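Workshop Courses > Olluvora Shared Workshop > Building a Hand-Held Gripper > Handout 4

Handout 4: Jaws, pads and cloth

By now your gripper opens and closes when you ask it to, and possibly when you don't. Play in the linkage is the usual cause. Hold one jaw still and wiggle the other. If the tip moves before the arm does, the rivet is loose and you get to drill it out and do it again. I did mine twice.

Set the fingertip pads upright and parallel before you tighten anything. Pads that lean toward each other pick up a wood block beautifully and then slide straight off a pair of pants. Cloth is the real test this month – flat denim on a blanket, jaws nearly closed, coming in along the seam.

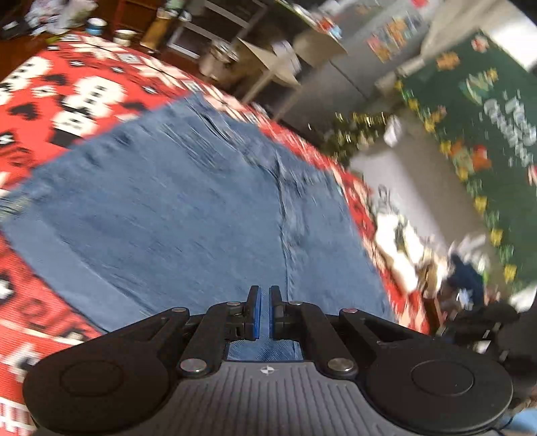 Yhon Mamani wrote back after the last handout that the seam is a cheat: it stands up enough for any gripper to catch, and people should have to start on the flat part of the leg. Fair. Do both, and log them separately.

Log every try, including the ones you would like to forget. My own log stands at 247 tries, 191 of them grabs that held for the lift. The other entries have comments, some of them printable.

For next time: 15 tries on the seam, 15 on the flat, same pads throughout. Bring the log and your spare rivets.

Related
Handout 3: Linkage arms without tears
Handout 5: Reading the jaw width
Fikre pad molds, cutting notes
Trulamstead build night: parts list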